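Clavach quartet's prize claims leave some questions

9/20/23

The Vivoso Quartet opened its autumn season in Clavach with a press pack that runs to more adjectives than dates. According to the pack, the group is "the most talked-about young quartet in the north" and has played to "sold-out halls across the continent". We asked for a list of the halls. We were sent four names, one of which is a hotel.

None of this would matter much if the arts fund had not just agreed to pay for the group's next tour, and if the claims in the application had not been lifted from the same pack almost word for word. The fund says it takes such statements "in good faith". It does not say whether anyone rings up to check.

The players can certainly play. Those who heard them at the old corn exchange in February came away pleased, and so did I, mostly. The slow movement was well shaped and the cellist, Funmilayo Ekwueme, has a warm, even tone that carried to the back row. The last piece was rushed, and the leader's tuning slipped in the high passages. It was a good concert by a group that is still learning. The pack calls it "a triumph that left the hall in tears".

The hall holds 600. The group's manager, Marina Konstantinidis, says 522 tickets were "issued", a word she used three times on the telephone. Pressed on how many had been paid for, she said that free seats were a normal part of building an audience and that she did not have the split in front of her. She has not yet sent it on. From where I sat there were whole rows at the side with only coats in them.

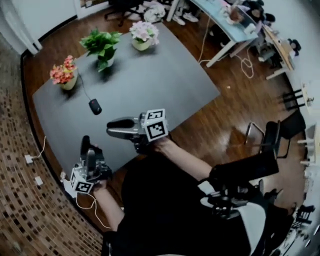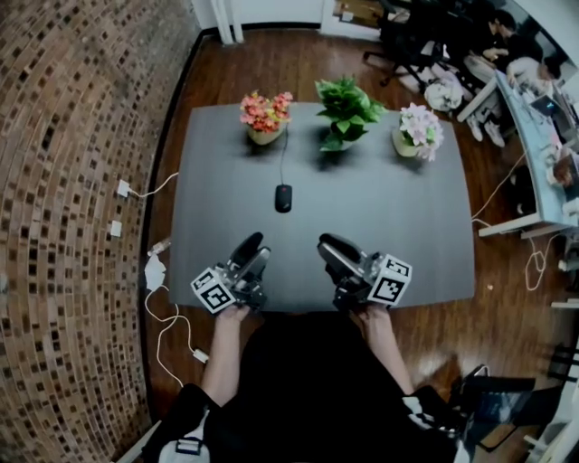

Then there is the Umska prize. The pack says the quartet "won at Umska", and the phrase now appears on the posters, on the season leaflet and in the programme notes. The festival's own results page gives the main award to a piano trio and lists Vivoso among the groups that received a certificate for taking part in the second round. Ms Konstantinidis says the certificate "is a kind of award" and that the wording was chosen by a designer. She has offered to "look at it" before the next print run.

Asked about it after a rehearsal, Ms Ekwueme was more direct. "We didn't win. We got through one round and we were thrilled. I'd be happy for it to say that." She added that the players do not see the publicity before it goes out, and that she had first read about the tears in Clavach on a bus shelter.

The quotations on the leaflet have troubles of their own. Two are unsigned. A third, "a rare and thrilling sound", turns up in a review of the season before last, where the full sentence reads "there were moments of a rare and thrilling sound, though not enough of them". I know this because I wrote it.

The tour is due to take in nine towns and comes with a grant of £2,000 towards travel, plus £100 a concert for hall hire. Those are small sums as these things go, and other groups in the county, some with longer records and duller leaflets, were turned down in the same round. The fund will not say how many applied or how they were scored. A spokesman said that the quality of the playing was "at the heart of the decision", but could not say which of the panel had heard them play.

The first tour date has not been announced. Tickets for the Clavach season are on sale now, and the leaflet advises booking early.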